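Sat 17 February — two-arm cell, basket table

Came in to finish the maintenance that got pushed twice. Vaughan Hinds was here until lunch, I did the rest alone. Writing it all down while I still have the order straight, because the last entry for this cell is two lines long and did not help either of us.

**State on arrival**

Cell powered down, controller PC on. Note from Sebastian Nedelcu on the keyboard: right arm "knocks" when it reaches across to the far row, left arm fine, don't run the sort task until somebody has looked. He had also written that the homing on the left gripper drifted on his last two runs. Two separate problems as far as I can tell, though we spent the first hour assuming they were one.

Run counter at 3280 cycles since the last full check. We are supposed to stop at 3000. I have put the limit into the start script now so it prints a warning before it lets you go on.

**Right arm, the knock**

Brought the arms up one at a time with the torque limit down. Moved the right one by hand with torque off first. Smooth at the base and the shoulder. At the elbow there was a small click near full reach, which you could feel more than hear.

Vaughan thought bearing. I thought the cable. Neither. The base plate screws on the right rail were loose, two of them enough to turn by hand, and the whole arm was rocking a hair when it stretched out. The click at the elbow was the load coming off and going back on. I would not have found it if Vaughan hadn't had his palm on the plate while I moved the arm.

What we did:

- took all the base screws out on the right side, cleaned the old threadlocker off, put them back with fresh medium strength
- tightened in a cross pattern, two passes
- checked the left base the same way; all tight, left those alone
- went over the rail corner brackets with a hex key, found one on the right that took almost a quarter turn
- put a paint line across every screw head and plate on both sides

If a paint line is broken, don't just tighten it and move on. Write it here with the cycle count.

Let the threadlocker sit while we did the gripper. The bottle is the Preda one from the second drawer and is nearly out. Added to the Tovico order.

**Left gripper, homing drift**

Opened and closed it 20 times from the console and logged the closed position. It wandered, and always in the same direction. Took the fingers off. There was grit in the slide, a gray paste, probably plastic dust off the basket rims plus whatever grease somebody put on it in May. The log from May only says "greased."

Cleaned both rails with a lint-free cloth and alcohol, dry brushed the corners, wiped a very thin film of the light grease back on. Fingers back on, re-homed, ran the same test. Closed position now stays put within what the encoder can show.

Did the right gripper too while the tools were out. It was cleaner but I would have felt silly leaving it.

For the record, encoder count at closed on the left was 643 after re-homing. Saved as the new reference in the Livo config. The old value is commented out on the line above it, please leave it there for a while.

**Cables**

Went over the wrist cables on both arms. No cracks in the jacket. The loop over the left wrist had been pulled shorter than it should be, so at the far row it was tugging at the connector. Let out some slack at the second clip. Too much slack and it catches on the upper link when the wrist rolls, so I rolled the wrist through its full range by hand three times before I was happy with it.

The white cables on the floor still need a proper cover. Vaughan tripped on one, no harm done to him or the connector. Erkovero quoted us a floor channel last year, I'll dig out the email.

**Basket positions**

With the right base plate moved (even slightly) the taught points are all suspect. Re-taught the far row from scratch, starting with the red basket for the left arm and the black one for the right. Approach height over each rim first, then the point above the opening, then save. Speed at 10 percent for the whole thing.

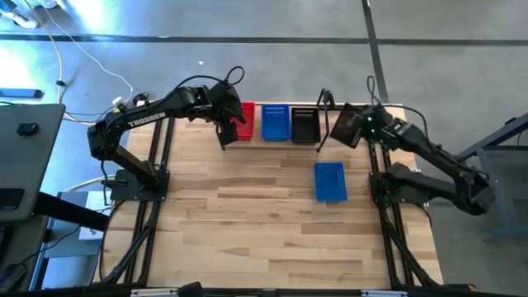 Did the blue ones last, because both arms can be sent to them and the points have to agree. Procedure is the same for either arm, but park the other one well back first. There is no collision check between the arms in teach mode. I know we all know this. I still caught myself with my finger on the key before I had parked the left one.

Second thing about the blue points: the script picks them by name, and the names in the file were "blue" and "blue_2" with no hint as to which was which. Renamed to blue_row and blue_front. Searched the task files for the old names and changed them, but if something stops with "unknown target" on Monday, that's why.

Then ran the dry cycle, no parts, at a quarter speed and then half. No knock on the right arm. Gripper homing good on both. Did not go to full speed, I want the threadlocker to have its full day first.

**Changed interval**

Talked it over with Vaughan before he left. We think the full check should stay at the same count, but a quick one should be added every 800 cycles:

1. look at the paint lines, both bases and the rail corners
2. torque off, push each arm to full reach and feel for play
3. open and close each gripper, compare with the saved closed value
4. wipe the slides, no new grease unless they are dry

It should take up to 10 minutes. I'll print it and tape it up next to the PC.

**Open**

- full speed run, tomorrow or Monday, whoever is in first. Stay by the stop button for the first few cycles
- threadlocker and lint-free cloths on the Tovico order
- floor channel for the cables
- ask Sebastian which grease he uses, and whether the drift he saw was on a cold start or later in the run
- spare finger set for the left gripper. The pads are worn on one side, still usable

Counter reset to zero. Both arms parked, torque off, power supplies off at the strip. Controller PC left on for the backup.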